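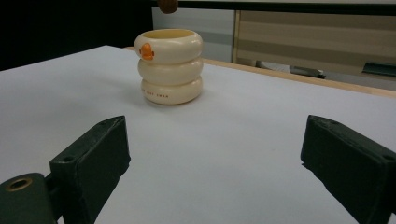
**Favel releases Pivis 2, with a new planner for grasping cups and bowls**

Favel has put out version 2 of Pivis, its open toolkit for turning hand-held gripper recordings into robot control policies. The update went up in August and replaces the grasp planner the company had used since the first release.

The old planner picked a grasp from a single view and held to it until the fingers closed. The new one, called Clamex, keeps revising the grasp on the way in. If the cup looks closer or farther than it did a moment ago, the path changes — and if the estimate gets worse, the arm slows down and waits for a better one.

Favel trained the release model on 3000 recordings of people picking up, moving and stacking household objects. Of those, 1869 involve cups, which the company says gave the old planner the most trouble. Rounded sides and glossy plastic tended to throw off its depth estimates, and the fingers would close too high on the rim.

"Most of the work was in timing," said Miyuki Noguchi, who leads the perception team at Favel. "The camera and the finger width were logged on separate clocks. When we lined them up properly, a lot of what we had been calling planning errors went away."

The clock alignment tool ships as a separate command and can be run on older recordings. It writes a short report for each one and flags any where the offset drifts during the take. Noguchi said 400 recordings were dropped from the training set on that basis before the final count.

Version 2 also changes the file layout. Recordings made with the first release need to be converted, and the converter does not yet handle sessions with two grippers. Support for those is planned for the next update.

Kikuchi, which makes small tabletop arms, has been testing Clamex on its own hardware and plans to include a driver with its next software package. Pivis 2 can be downloaded from Favel's project page, along with the model weights and setup notes.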